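Clurkness Two-Person Carry Set
Good practice kit for robots that share a load with people

Made by Flivville | In stock | Ships from our Cillura warehouse

Moving a table with a friend is an old and well-tested way of losing the friend. Moving one with a humanoid needs a bit more paperwork, and the Carry Set is the paperwork, plus the things you need to make it stick: a bound rule book, 20 wipe-clean task cards, floor tape and a spoken call sheet in large type.

We wrote it for labs, workshops and anyone running shared-lift work in an ordinary room with ordinary furniture in it. It is not a certificate, and it won't replace your own risk assessment. It will give the people doing the lifting something to agree on before they start, which in our experience saves a good deal of shouting.

Card 1: The room

Walk the route before the arms are powered. Cables are the usual culprits. If one runs under the load, either reroute it or tape it down, and write on the card which you did. Tripods count as obstacles, legs included. So do beds, which have a way of being exactly where the far end of the table wants to go.

Look at the load too. Worn corners and chipped edges go on the card, as does anything left on the top. Henrik Frerichs, who drafted most of this section, has strong views on mugs.

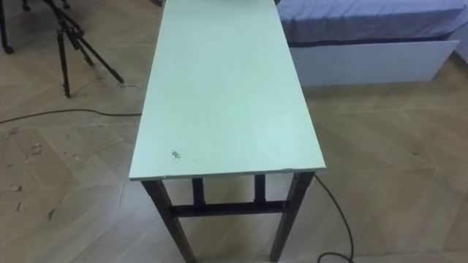
Card 2: Who speaks

One person gives the calls. The operator repeats them. Anybody may say stop, and stop needs no reason and gets no debate. The call sheet has five words on it and we have turned down every request for a sixth.

The person at the far end should be able to let go and step back at any point in the carry. If a wall or a bed is behind them, turn the table round first. Yes, it's a nuisance.

Card 3: The lift

Two hands each end, set apart on the edge, with the load's weight taken from below at the robot's end. The human partner takes hold first. The operator closes the robot's hands second and reports the grip aloud before anything leaves the floor. On the way down the order flips - feet on the floor, robot opens, human lets go last.

Keep fingers off the long sides.

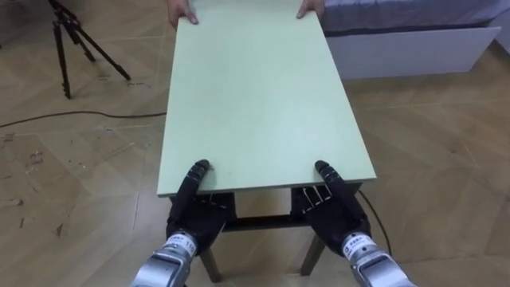
Keep the speed dull. The rule book asks for a slow walking pace and no turning while walking, and it asks for a pause if either end drops out of level. A table that tips towards the person is their problem for a very short time and then it's yours. If the two ends disagree about direction, the carry is over and you put it down where it stands, even if that's in the middle of the room and looks daft.

Card 4: Hands clear

Before and after each carry there's a hold, with both robot hands open and off the load. Nobody reaches across the table during the hold. Arms with printed labels should have the numbers copied on to the card, so that when someone asks which arm it was you can tell them without a meeting. 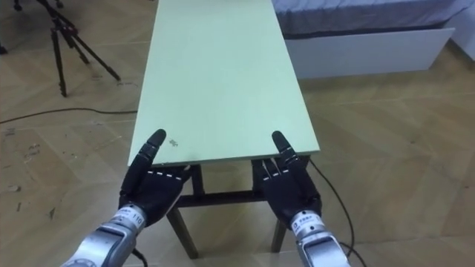 2 min left to read

What's in the box

Rule book, spiral bound, lies flat
Task cards, 20, wipe-clean
Floor tape, one roll, yellow
Call sheet, A3, laminated
Pens, 2 (one will go missing)

Product code: CS-127

Questions we get

Does it fit our robot? The cards assume two arms and two hands with fingers. Grippers will need a different Card 3, sold separately as the Weidemann insert.

Can we edit the cards? Please do. Ubaldo Santoro keeps the master files and would like to see what you changed, particularly if you crossed something out.

Is one set enough? One per room. Sets that live in a shared cupboard tend to stay in it. We printed 1,000 in the May run, so there's no great rush.

Do we have to do Card 1 every time? Yes.

Returns accepted if the tape is unopened.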